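Dark blue in a small bedroom, does it really "blur the edges"?

Started by plumbline_pete, Mon 15 June
Board: Paint, paper and finishes

plumbline_pete
We've got a box room at the back of the house in Sketavville, north facing, one bed and not much floor. My other half has been reading the Brendia leaflet and now wants all four walls in a strong royal blue. The leaflet says dark colours "blur the edges of a small room so that it feels larger". I've been painting rooms for most of my adult life, never for money, and I have never once walked into a dark little room and thought it was a big one.

The woman at Sumampouw (the paint shop by the station, for anyone local) said the same as the leaflet, nearly word for word, which didn't reassure me. The tins are £40 each and she reckoned on 2 for the walls. I'd want a third once I've seen what magnolia does coming up through the first coat.

I'm not against blue. I can see that a pale green chair looks good against it, and that's half the trouble. What you end up liking is the chair. Has anybody done it in a room where they had to sleep, and still liked it after a winter?

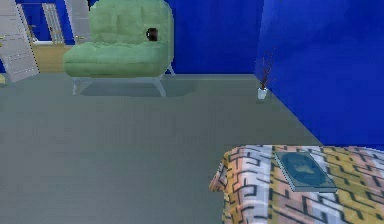 Nafula Rweyemamu
Did ours two years ago in a navy and I'd do it again tomorrow. It does not feel larger, you're right, and I don't know why they insist on saying it does. It feels finished. Ours had been cream and every knock and scuff was on show, plus it just looked like a room waiting for someone to do something with it. In the evening with a lamp on it's lovely. In the morning it's dark, but I'm not in there in the morning, I'm downstairs looking for my keys.

plumbline_pete
"It feels finished" I can believe. That's a claim I could put on a tin. Did you do the ceiling?

Nafula Rweyemamu
No, left it white. Everyone online told me to take the blue up and over. I'd had enough of the stepladder by then.

gloss_and_chips
You have to do the ceiling or there's no point. The whole idea is that there's no line for the eye to stop at. If you leave it white you've drawn a great big border round the top of the room and of course it looks like a box. Nafula's room doesn't feel bigger because she only did half the job.

Nafula Rweyemamu
Charming.

gloss_and_chips
Not having a go! It's in all the books.

plumbline_pete
Which books, though? I keep seeing "designers say" and "studies show" and when you go looking there's no study, there's a person selling blue paint. The Brendia website has 1,804 reviews of this colour and I read a fair number of them last night. Nearly all of them were written the week the paint went on. Everybody loves a room the week it's painted. I want the ones from February.

Nga Đoàn
I'm with Pete on the reviews but I think you're all arguing about the wrong thing. Size isn't in the walls, it's in how much stuff is against them and how high the stuff goes. Put a tall wardrobe in a white room and it'll feel poky. Keep the furniture low and leave the wall bare above it and you can get away with nearly any colour. I'd go for a low cupboard, something you can see over from the bed, and then be very strict about shelves. I mean none at all.

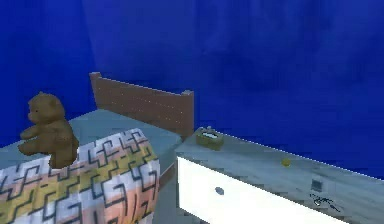

Low white cabinet, wooden headboard, nothing hung on the blue.

Look at how much plain wall that leaves you. I'm not going to tell you it feels larger, as I couldn't prove it either, but it feels calmer to me than the same wall with a row of picture frames. The other thing is the headboard. Brown wood warms up a blue no end. White or grey headboards make it look like a dentist's.

plumbline_pete
Fair point about the furniture. The difficulty is that people own things. Where does a person with no wardrobe and no shelves keep their jumpers?

Nga Đoàn
Under the bed like everyone else.

tealeaf
Can I put in a word for buying a sample pot first? Not a dab on the wall either. Paint a big sheet of lining paper, let it dry, and move it round the room for a week. I did that with a Somow blue that looked gorgeous on the card and on my north wall it went the colour of a school blazer. Saved myself a fortune. The shop wouldn't take opened tins back, and it was 14 days for unopened ones, so check what yours does before you buy the lot.

gloss_and_chips
Sample sheets are misleading with dark colours, you get the old pale wall all round it and it looks twice as dark as it will.

tealeaf
Then you hold it in the corner. It's not that hard.

plumbline_pete
I like the lining paper idea and I'll do it whatever gloss says. And gloss, if the sheet looks darker than the finished room would, then I've been warned too much, and I can live with that. Being warned too little costs me £40 a go.

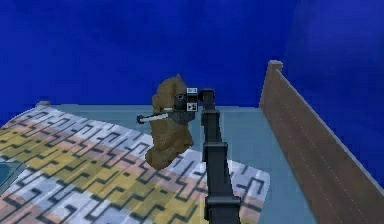

My bigger worry is all the white bits, by which I mean sockets, the light switch, the radiator valve and the plastic trunking the last owner ran along the skirting. On cream you don't see them. On a dark wall I think they'll be the only thing you do see. It's the same with any dark surface: the arm there is charcoal grey, the sides of it go nearly black so you lose the shape, and what you look at is those two little black-and-white plates on the gripper. Small, pale and patterned beats big and dark every time. So by my reckoning the job is paint, plus new switch plates, plus boxing in the trunking, and none of that was in the leaflet.

Nafula Rweyemamu
I'll give you that one. Our light switch glows like a tooth. I stopped noticing after a month or so, but visitors say something.

gloss_and_chips
Paint the trunking. Rub it down, decent primer, same blue. Paint the radiator while you're at it. I wouldn't paint the sockets, it looks cheap and it chips where the plug goes in.

tealeaf
Agree with gloss for once. Get plain dark plates for the sockets, turn the power off at the board first, and get someone in if you're not sure.

plumbline_pete
Right. I've been overruled at home on the colour, so it's going to be blue, subject to the lining paper. White ceiling, on Nafula's word and for the sake of my neck. Low furniture if I can find any that holds jumpers. It won't get done before July as the window needs sorting first.

I still say it'll feel smaller.

Nga Đoàn
It's a box room, Pete. It'll feel small in any colour. Try the brown headboard.

gloss_and_chips
Do the ceiling.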